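Does instant pudding mix really go off after the date on the box?

Posted in Store Cupboard, Sunday, March 23, 2025

My mother-in-law has cleared out her larder and given me a carrier bag of packet desserts, most of them past their best before, one by nine months. She says powder never goes off. I've heard that about flour too and I've seen what lives in old flour. Has anyone used these well past the date, or is it one of those things people repeat without trying it?

Sinan Aksoy
It's a best before, so it's about quality and you won't be poisoned by a dry packet that has stayed sealed. I'd be less sure about "never". The starch keeps for ages, but the thickener in the instant kind gets weaker if damp reaches it, and a larder on an outside wall is damp whatever people tell you. Open the inner pouch. If the powder runs freely and smells of cocoa, make it up with 200 ml of cold milk less than you think and add more if it needs it. If it's in hard lumps, bin it. I don't believe the tip about sieving the lumps out, I tried that last June and got chocolate milk.

Zindetti
used one two years over, fine. people worry too much

Virnotell
"Fine" doesn't tell anyone much. Was it set or was it soup? The cook-and-serve sort forgives more than the instant sort, so check which you've got before trusting anybody's story, mine included. I paid 84p each for a job lot from a clearance shop and a good half wouldn't thicken.
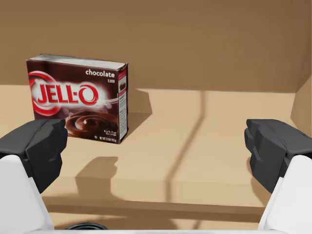
Related: Can you freeze custard made from powder?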